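Goal kick retaken after wind moved the ball: correct restart?

Posted in Laws and Refereeing, Community Football Help
Tagged: goal kick, restarts, under 14

Scanlon Park, under 14 boys, May, strong crosswind. The keeper places the ball for a goal kick just inside the six-yard line. The ref signals and the keeper takes a run-up. Before he gets there the wind rolls the ball forward, a metre at most, still well inside the penalty area. An opposing forward who had been standing outside the area runs in and puts it in the net. The ref awards the goal.

Our bench argued that the ball had never been kicked. The ref's answer was that it had moved, and that under the newer wording it no longer has to leave the area to be in play. We lost by that goal. I am not after a protest, as the result has been entered in Prultix and the window has closed. I would like to know what the restart should have been, and whether the forward committed an offence by entering the area.

touchline_265

3 replies

offset_flag
Law 16 has two conditions that matter here. The ball must be stationary and must be kicked by a player of the defending team, and it is in play when it is kicked and clearly moves. Movement caused by wind meets neither. The ball was not in play, so no goal could be scored. Correct decision: disallow, have the ball placed again, retake the goal kick.

Your referee has run two things together. The 2019 change removed the requirement for the ball to leave the penalty area. It did not remove the requirement for a kick.

On the forward: opponents must be outside the penalty area until the ball is in play. He entered early, so the kick would be retaken in any case. There is no caution for the entry alone. A caution is available if he does it repeatedly or is delaying the restart, and neither applies on your description.

Two related cases, as they get confused with this one:

If the keeper had kicked the ball and the wind had then blown it back into his own goal without anyone else touching it, the restart is a corner kick to the opponents, provided the ball had left the penalty area. If it had not left the area, it is still a corner under the current wording. An own goal cannot be scored directly from a goal kick.

If the keeper had kicked it and then touched it again before another player did, it is an indirect free kick. If that second touch is a deliberate handball by the keeper inside his own area, it is still an indirect free kick.

zusen_utd_coach
Had the same thing at Saltitz last season and the ref gave the goal there too. Play to the whistle is what I tell mine. Pretty sure once the ref has signalled, the ball is live.

offset_flag
The signal does not put the ball in play. A goal kick does not normally need a whistle at all. Whatever was given at Saltitz, the law is as above.

law5_and_a_bit
Agree with the first reply. Some practical points from more than 11 seasons in the middle.

A teammate can't hold the ball still with a hand or foot while it is kicked, at least at our level. That is sometimes seen on place kicks in other codes and players do ask. The keeper can choose any point inside the goal area, so on a windy day have him use a divot or the longer grass near the post. He can re-place the ball as often as is reasonable. I add the time on.

As for the record, once play has restarted after a goal the referee can't change the decision, even if he realises the error at the kick-off. Raising it calmly with the captain before the kick-off is the only point at which it helps. Your association's referee coordinator may still want to hear about it for training purposes, separately from any protest.

Thread closed to new replies.

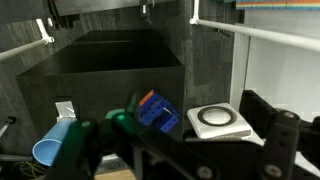 Blue block with rows of small round holes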